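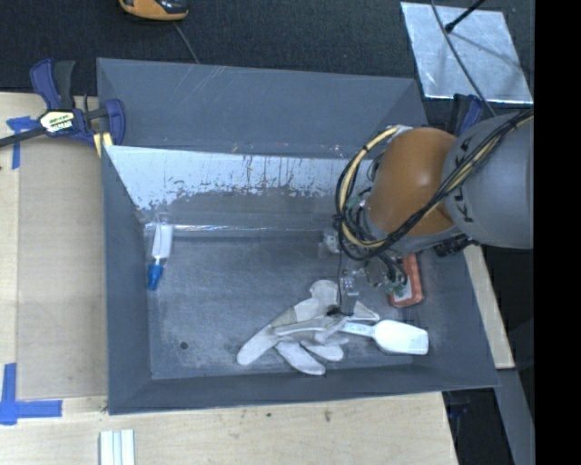
A glove in the big gray bin. Light-colored, crumpled, no note.

Reginald Okafor
Thread about work gloves, and about the bin, which deserves a thread of its own but is going to have to share.

Reginald Okafor
I have been in charge of consumables at our shop since July. Consumables means tape, rags, blades, marker pens and gloves. Tape, rags, blades and markers get used up. Gloves go somewhere else.

Reginald Okafor
We buy them in packs of 30 pairs. I did an inventory last month and found 13 left hands on the shelf by the sink. I will leave the number of right hands to your imagination, because I had to leave it to mine.

Reginald Okafor
Before anyone writes in: yes, I checked whether people were storing the rights separately. I asked. I was looked at.

Reginald Okafor
Anyway, the bin. It sits on the pale wooden work table and it's big enough that people treat it as a location. "Where's the tape gun?" "Bin." "Where's my other glove?" "Did you try the bin?"

Reginald Okafor
It was a nice smooth blue-gray at some point, and the far panel mostly still is, apart from a few scratches up near the top. Go lower and there's a bright silvery band where the surface has worn, with little drips and flecks along the bottom of it. I've had a visitor ask if it was a design.

Reginald Okafor
I said yes. It was easier and he seemed pleased.

Reginald Okafor
The floor of it is scuffed to the point of being cloudy. I went at it with Cakness (the cleaner in the orange bottle, smells like a dentist's office) for most of a lunch break. What I have now is a scuffed, cloudy bin and a smell.

Reginald Okafor
There's also a small round hole in the bottom. Opinions in the shop are divided between "drain" and "somebody had a drill." I've looked through the Drellinow catalog where the bin came from and it has a paragraph on stacking and a phone number.

Reginald Okafor
The hole matters because it's where screws go. You put down a handful of screws, you turn to get a coffee, and the bin keeps one. I put tape over it once. The tape is gone too. I told you tape gets used up.

Reginald Okafor
Back to gloves. A work glove that has been taken off in a hurry does not lie flat. It goes down in a wad with the fingers half inside themselves, and it stays in that shape for as long as you let it. You can't tell left from right without picking it up, so people don't.

Reginald Okafor
This is how you end up with a glove living in a bin. Everyone who walks by assumes it belongs to somebody who'll be right back.

Reginald Okafor
Things I've tried:
Clothespins. Clip the pair together when you take them off. Lasted 2 weeks. We now have no clothespins.
Names in marker. Worked well until people began lending each other gloves, and then it became a soap opera.
A hook for each person. The hooks hold keys, a hat and a banana.

Reginald Okafor
Someone in the replies says to buy the Sangkhawat ones that fit either hand. I've worn those. They fit either hand in the sense that they're equally wrong on both.

Reginald Okafor
Someone else wants to know why I don't pair up strays. Friend, I have 13 lefts. We've been over this.

Reginald Okafor
Okay, one thing that has helped a little. I put a shallow tray at the end of the table, labeled STRAYS, and I empty it on my way out at around 4. If there's a match in it, the pair goes back on the shelf. I have matched 3 pairs so far. I told my wife about the third one at dinner.

Reginald Okafor
Two of them turned out to be different sizes. I'm counting them.

Reginald Okafor
Update for the people asking about ordering: the next lot comes from Prarov, because they'll sell you single gloves by the hand. I asked for rights only. The woman on the phone didn't even pause, just said "lefts piling up?" and took my card number.

Reginald Okafor
I'd like to know how many of us are calling her.

Reginald Okafor
Muting this for a bit, I have to go buy clothespins.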